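Monday, December 15, 2025

Writing task again, me on the leader arms and Thenmozhi on the save button. The sentence list came from Myrtle (she picks them, I just drive!) and we wanted 30 keepers before lunch. Got 11 by the time the coffee ran out -- my wrists are slower than they were in August.
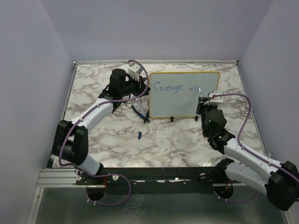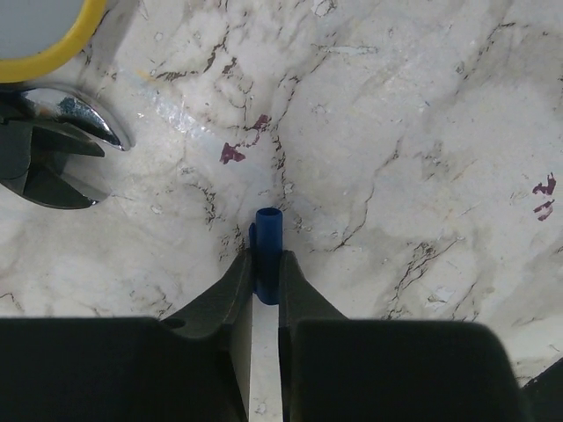
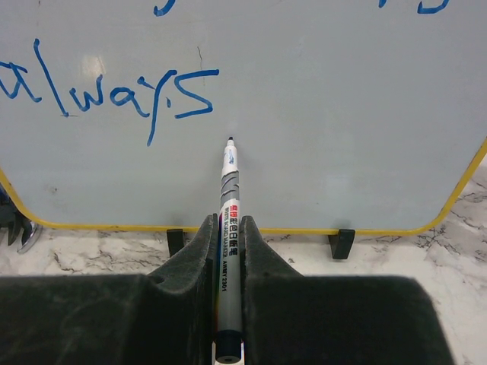 Biggest question for me is still where an episode should begin and end. Nilton wants cap handling split off as its own set, and I'm coming around to that, as the blue cap is so small between the fingertips that one sloppy pinch spoils a whole take. The lettering I'm less fussy about. "always" came out wobbly with little breaks in the strokes, and I'd keep it, the policy should see thin ink too. Tossed 4 takes for long pauses where I was just thinking about the next letter -- my fault.

Raghavendra, the Kaimal drive is nearly full, so please move the old Zorkimby runs before you start. I'll do the labels tomorrow.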